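Handheld gripper demos vs teleop, our numbers so far

rorton_rig
Okay, long post, sorry in advance! For anyone who missed the April thread: we've been comparing two ways of collecting demonstrations for the same policy. One is regular teleop with the arm on the bench. The other is people walking around with a handheld gripper, camera on top, no arm anywhere near them. Same network, same training budget, same test objects.

We ended up with 905 handheld demos and 133 teleop demos, which took us about the same number of person-hours (yes, teleop is that slow for us, and yes, I'm including resets). On the 108 test trials the handheld policy won on pick and place and lost on anything where the contact force mattered, like pushing a plug into a socket. I kind of expected the second part. I did not expect the first part to hold up in a room it had never been trained in.

peg_in_hole
Person-hours is a weird thing to hold constant though. If you'd matched the number of demos I bet teleop wins across the board, because those trajectories are already things the arm can do. A wrist can go places your elbow joint can't.

rorton_rig
We did throw out the ones the arm couldn't reach! More than 5 percent of the raw set got tossed for that. And I'd push back on matching by count. I pay for people's afternoons, I don't pay per demo.

Nollthorpe
Agree with peg. You're measuring how bad your teleop setup is. We switched to a leader-follower arm and our collection rate went way up, so your ratio would look totally different on our bench.

rorton_rig
Fair, ours is a pretty basic setup. I'd love to rerun it with a leader arm if somebody wants to lend me one, ha.

mathebula_k
Can I ask about the tracking? We tried handheld at Justmont and lost a bunch of episodes whenever someone turned toward a blank wall. Also, did you have the same person doing all the demos? Tumelo Oosthuizen gave a talk to our group where he argued that operator variety helped more than object variety, and I've been wanting to see somebody check it.

peg_in_hole
I heard that talk and I wasn't sold. His operators were also in different rooms, so good luck pulling those two apart.

rorton_rig
Good questions. Tracking: blank walls hurt us too. Slowing down on the turns helped a lot, and so did doing the mapping pass again any time the furniture moved. Operators: several people, and I haven't split the results by person yet. It's on my list, along with a version where everybody stays in one room, so peg can stop yelling at me. I'll hold the objects fixed for that one and only swap who's carrying the gripper. If the gap is still there on the new room trials I'll post the per-operator table in this thread, failures included.

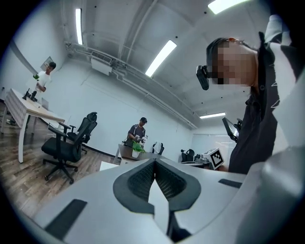
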